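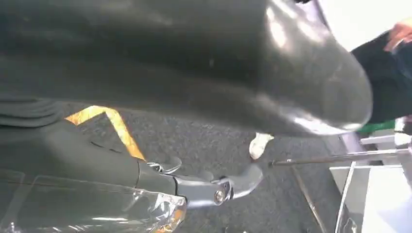
PRESS RELEASE

For immediate release

Birkholm opens its repair evenings to the whole county this March

Hi all, Beverley Doolan here, and I get to write this one myself because our usual press person is on leave and I begged. I run the front desk at Birkholm, the old feed store on the river side of town that we turned into a mending and repair shop, and I have news I've been sitting on for weeks!

Starting in March, our repair evenings are open to anyone in the county. Up to now you had to live inside the town limits, a rule left over from the small grant that got us going. I have hated turning people away over a zip code. One woman drove in with a floor lamp belted into the passenger seat and I had to tell her no (I did give her coffee). So if you were that woman, please come back, and bring the lamp.

The doors open at 5:30 p.m. and we take the last item at 8. You don't need an appointment unless you're bringing a sewing machine, and I'll get to those.

What we fix: lamps, toasters, fans, chairs with a wobbly leg, coats with a dead zipper, backpacks, hand mixers, picture frames, most toys. We'll look at a vacuum if you empty it first. Please, please empty it first. What we don't fix: microwaves, anything that runs on gas, phones, and car parts. We also can't take mattresses, and I only mention it because somebody tried.

Last year our menders looked at 540 items and got 308 of them working or wearable again. I know some shops would only give you the second number, but I think you should have both. A fair share of the ones we couldn't save needed a part the maker doesn't sell anymore. A few were just plain worn out and had a good long life. We'll always tell you which kind yours is, and you can stand there and watch while we find out.

The other half of the news is that we have a new head mender. Jitendra Srivastava started with us over the winter after 17 years fixing commercial kitchen equipment, and he has already reorganized the screw drawers, which I'm told was overdue. I asked him for a quote for this release and he gave me two.

"People come in saying sorry for the thing they brought," he said. "They say it was cheap, or it was their aunt's, or they already tried glue. I don't mind the glue. I'd like them to sit down and hold the flashlight."

And then, a bit later, from the back room: "Tell them to bring the cord." So, bring the cord! And the remote, the charger, the little bag of leftover screws, and the manual if you still have it.

Now, sewing machines. We've added a table just for them, and we're calling it Kiss, after the shop cat who slept in the button box for most of her life. Kiss (the table) takes older home machines for cleaning, oiling and tension problems. These take longer than a toaster does, so we ask that you call ahead and reserve a slot. Each slot is 34 minutes. I wanted to round it, but Jitendra timed himself on a whole row of machines and that's what he came up with, so that's what's on the sign-up sheet.

We're also starting a beginner class called Handden. It's for people who have never threaded a needle or held a screwdriver with any confidence, and that was me when I took this job. You'll sew on a button, patch a knee, rewire a plug and change a fuse. We keep it small and it's pretty loud, with a lot of laughing. Kids over ten are welcome with a grown-up. You'll want closed shoes and sleeves you can push up, and if you have long hair, a tie for it.

What does it cost? The repair evenings are pay what you can, with a jar by the door. If we need to order a part, you pay for the part and we show you the receipt. Handden has a small fee that covers thread, fabric and the plug you take home. If the fee is a problem, tell me at the desk or send me a note and we'll sort it out quietly.

A big thank-you goes to Itedness, the hardware store across the bridge, for our new workbench lights and for letting us put a drop-off shelf by their register. If you can't make it in during the evening, leave your item on that shelf with one of our yellow tags filled out. Please write what's wrong with it. "Broken" doesn't help us much. "Hums but doesn't spin" is wonderful.

We could use more menders, too. You don't have to be an expert, and if you can solder, darn or re-cane a chair seat, I'd especially love to hear from you. We have exactly one person who can do cane and her wrists need a break.

Parking is behind the building, off the alley. The ramp is on the same side. The front step is steep, so use the back door if you're carrying something heavy. Ring the bell and one of us will come out and take an end.

Reporters and photographers are very welcome at any repair evening. Come a little before opening if you want to talk to Jitendra, before his hands get dirty and he stops answering questions. I'm around all evening and will talk to anybody.

Media contact: Beverley Doolan, front desk, Birkholm. Call the shop in the afternoon, or stop by and knock hard.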